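Korard interview recorder: my take after a month of chats

I do a lot of interviews for my little arts blog (musicians mostly, the odd comic book writer, one puppeteer!) and for years I got by with my phone face down on a cafe table. Then in June I sat down with Loan Bạch for two hours, came home, and found I had a lovely clear recording of the espresso machine. So I bought the Korard.

It's small, it clips to a collar, and it comes with 2 mics so your guest gets one too. I love that. Sang Cù talks with his hands and wanders all over the room when he gets to the good bit of a story, and I caught every word of it, even the part he mumbled into his scarf.

Gripes? The typed-up transcript is a bit of a comedian. "Ukia", which is the name of his band, came out as "you, Kia" all the way through, and fixing that took me most of an evening. The on switch is also way too stiff for my thumbs.

Would I buy it again? Yep, I'd just want a softer switch.
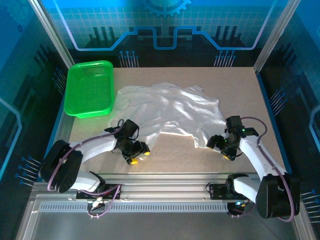

What's in the box

The recorder, both mics, a charging cable and a soft pouch.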